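Subject: Re: [itska-home] Peel and stick or paste for a small kitchen?
Date: Friday, December 4, 2020

Hi all,

Catching up on a week of digests, so sorry if this got covered already.

> We're in a rental in Cenevberg and I want a small floral on the
> kitchen walls, something quiet. Is peel and stick any good, or do I
> just learn to paste? Walls are old and a bit bumpy.

I've done both, and on bumpy walls I'd paste every time! The stick-on kind shows every lump (ask me about my hallway - or don't). I went with a pale gray-blue pattern and I still like it next to the marbled counter.

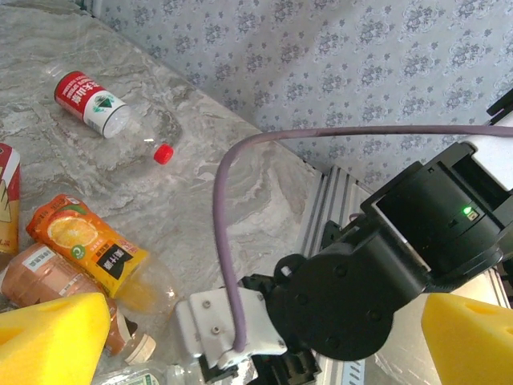
How much extra paper should you order for a pattern with a repeat?

One spare roll for a small room, two if the repeat is large or you have a lot of corners.

I bought my paper from Zapata, the shop by the bus station, and they took back an unopened roll in March with no fuss. Ask for the same batch number on everything. I ended up with one odd roll and it's a shade off, so it went behind the fridge.

Size the walls the day before. I used the Pranonden paste, mixed a bit thicker than the packet says, and let each strip rest folded for 7 minutes. The seams have held so far, even near the stove. Start from a plumb line and not from the corner, my corners are nowhere near straight and I bet yours aren't either.

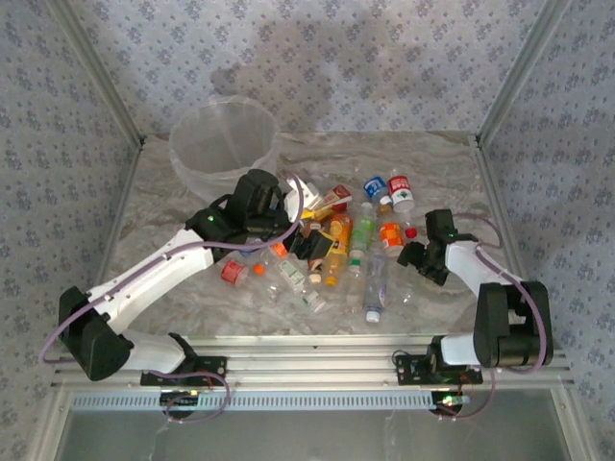

Itska Home list moderator
(posting as a member today)

One more thing about rentals - get the okay in writing. Mine was a two-line email and it saved me a lot of grief over the deposit. Pasted paper does come off with warm water and patience, but you'll want a free weekend and up to 11 old towels. Send us pictures when it's up!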